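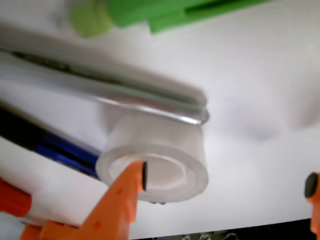 *Metal cylinder with the translucent end piece; dark blue item behind.*

**Thread 2771: Sorting the desk supply drawer, Risville office**

**t_aoun**
Members are asked to advise on the storage of cylindrical items. My proposal is to keep metal pieces and their translucent end pieces together in one tray, with pens and markers in another. Please reply by the end of March.
— Tala Aoun

**r.prokopenko**
I do not support separate trays. The Landitz drawer insert has 15 slots, and long items of any type fit them lengthwise. A second tray would take space now used for envelopes.

**plesura_desk**
The Meireles office stores end pieces in a lidded box. Small parts are easily lost in an open slot.

**r.prokopenko**
A box is acceptable for spares. Pieces already fitted should stay on.

**t_aoun**
Agreed on fitted pieces. I maintain my position on the pens — they roll over everything else when the drawer is opened. The insert measures around 30 cm across. Could someone confirm the inside width of the drawer?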